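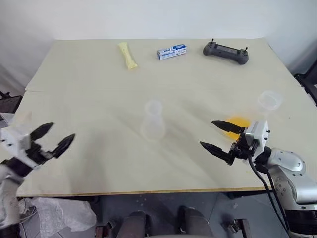 *The cream table, scuffs and all.*

I've been trying to write a letter a week since March, by hand, to people I like. Amrit gets most of them because he writes back fast – and in green ink! My first one to Elżbieta took me three evenings and ran to seven pages (mostly about soup, sorry Elżbieta). My handwriting is still awful and my wrist complains after page two, but I love getting mail that isn't a bill. Next up is my old neighbor in Fornilside, who I owe a proper long one. If you want a letter, send me your address and be patient with me.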